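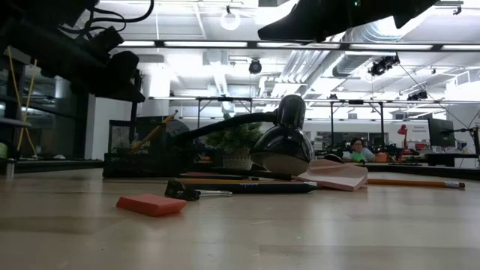 A gooseneck lamp, a mesh pencil holder, two pads of sticky notes and a small green plant: the makings of a desk, waiting to be put in order.

My desk drawer stuck on a Sunday in December, and I have been thinking about office supplies ever since. It opened about the width of a hand and then refused to go farther, and when I got my fingers in and felt along the top I found the trouble, a binder clip standing on its back with its handles up, wedged against the frame like a foot in a door. It took me most of the afternoon to work it free with a ruler. By then I had the whole drawer out on the rug, and once a drawer is out on the rug you may as well look at what's in it.

There were pencils in there I had sharpened for a job I left long ago. There were four erasers gone hard as candy, a box of staples for a stapler I gave away, a key, and a whole family of pens that I tested one after another on the back of an envelope until the envelope was covered with loops and dry scratches. I kept the pens that made loops. I am ashamed to say I also kept two of the ones that scratched, having always liked the look of them.

All of this set me wondering what a desk needs on top of it, within reach, and what can go and live somewhere else. I've worked at kitchen tables, at a door laid across two filing cabinets, and for one long winter at an ironing board (which is a better height than you'd think, though it wobbles when you're cross). In all those places the same handful of things followed me around. There was always a lamp, something to stand pencils in, a pad of sticky notes, a clip or two, a marker for boxes and a pen for everything else. If there was a windowsill there was a plant.

The lamp comes first, and I will defend that to anyone. When I clear a desk I lay the lamp down on its side, out of the way of my elbows, and do everything else around it, and then when the surface is wiped I stand it up and the rest of the desk arranges itself from there. A gooseneck is the kind I'd choose every time. It isn't elegant, but you can bend it low over a form with tiny print, or push it back against the wall so it throws a softer light when you are only talking on the phone. If you write with your right hand, put the lamp on your left, so the shadow of your hand falls away from the words. My grandmother told me that when I was small and I've never found cause to argue with it. Left-handers should swap it around, and should feel free to complain about scissors while they're at it.

A shiny black shade does show every fingerprint. I wipe mine with a barely damp cloth, unplugged and cool, and then again with a dry one, and I do the inside of the shade too, where the dust settles and nobody looks. It's surprising how much brighter a lamp gets when you clean the pale part inside. I went years thinking I needed a stronger bulb.

Next to the lamp goes the pencil holder, and here I have strong feelings that I will try to keep short. I like wire mesh. I know there are beautiful ceramic ones, and I've owned a few, and every one of them had an inch of gray fluff and pencil shavings at the bottom that I never saw until I turned it over onto a clean sheet of paper. With mesh you can see when the crumbs are building up. You can also rinse it under the kitchen tap and leave it upside down on a towel, and by the time you've made a sandwich it's ready to go back. The rectangular ones sit nicely against a wall or a row of books, and they don't roll when you knock them over, as I have done with round ones more often than I'd care to put in print.

How full to fill it is a matter of character. A neighbor of mine keeps hers packed so tight that pulling out one pencil brings three with it. I have come around to the opposite view, and at the moment mine has one yellow pencil in it, leaning at a slant with the point up, plus whatever pen I was last using. I'd read somewhere that you ought to store pencils point down to protect the tip, and I tried it for a while, but I want to see at a glance whether the thing is sharp before I pick it up. A pencil that leans is also somehow friendlier than one that stands at attention. It looks as though it's ready to be asked.

The second pencil lies flat on the desk, because that is the one I'm using, and it will be lying flat on the desk whether I plan for it or not. I used to tidy it away each night. Now I just line it up with the edge and call it tidy.

Sticky notes deserve more room than I can give them. I buy two colors and no more. In my house a hot orangey red means it has to happen today, and pink means it would be nice if it happened at all. There was a period when I had six colors and a little chart taped inside the cupboard door to tell me what they stood for, and I spent more time consulting the chart than doing the things. With two colors you never have to look anything up. The pink pad lasts me much longer than the other one, which I suppose tells you something about how I live.

There is a right way to peel a sticky note, and I learned it late. Most of us pull from the bottom edge upward, which curls the paper, and then the note stands out from the page like a raised eyebrow and drops to the floor by lunchtime. Pull it sideways instead, along the line of the glue, and it will lie flat for weeks. A pad that has gone a bit fanned and floppy at the edges can be coaxed back into shape under a dictionary overnight, with a binder clip on it if it's a really bad case.

Which brings me back to binder clips, and to the one that started all this. I forgave it. The black kind with silver wire handles is such a good piece of thinking that I can't stay angry with one for long. It holds a stack of paper, of course, but it also closes a bag of coffee, keeps a cookbook open, and hangs a damp glove over the bathtub. Clamped to the back edge of a desk, it will catch the end of a charging cord by the wire loop so that the cord doesn't slither to the floor every time you unplug your phone. What a binder clip should not do is go loose into a shallow drawer. I leave one out on the desktop and keep the rest in an old tea tin, and the drawer has opened like a dream ever since.

For writing tools I've settled on one thick and one thin. The thick one is a black marker, for boxes and folders and the lids of things going in the freezer. It lies down flat, always, since I was told once that markers kept on end dry out at whichever end is up, and I haven't been brave enough to test it. The thin one is a dark pen that I use for envelopes and checks and the crossword. I lay the two of them side by side, marker and pen, and I could tell you which is which with my eyes shut. They make a pair, like salt and pepper.

And then the plant. I put it last because it has no job, and I've been told by sensible people that a thing with no job shouldn't be on a desk. But I look up from the page a great many times in an hour, and I'd rather look at leaves than at a wall. Something small is best, with foliage that stays bushy and doesn't trail into the paperwork. I like a pot with a woven look, in a plain oatmeal shade, which softens all the black things near it. If the pot really is a basket, set a saucer or a plastic liner inside before you water, and water less than you want to. I tuck mine behind the lamp, where it gets a little company in the evenings and I can't knock it with my coffee.

When people ask me how to start on a desk that has gotten away from them, I tell them to take everything off and put it on the bed. It has to be the bed, so that you're obliged to finish before you can sleep. Wipe the wood, along the grain if you can see it, and dry it well. A light wooden top is a lovely thing to work at and you forget how lovely when it's covered with mail. Then bring things back one at a time, starting with the lamp, and stop when you notice you're bringing something only because it was there before.

The first hour afterward is always strange. The desk feels too big, and you keep reaching for the stapler in its old place. I generally scatter a few things about on purpose, a clip here, a pad there, until it feels like mine again. By Tuesday or so it takes care of itself. My drawer, meanwhile, holds a checkbook, the tea tin, a spare bulb for the lamp, and those two pens that scratch. I tried them again this morning and one of them made a loop.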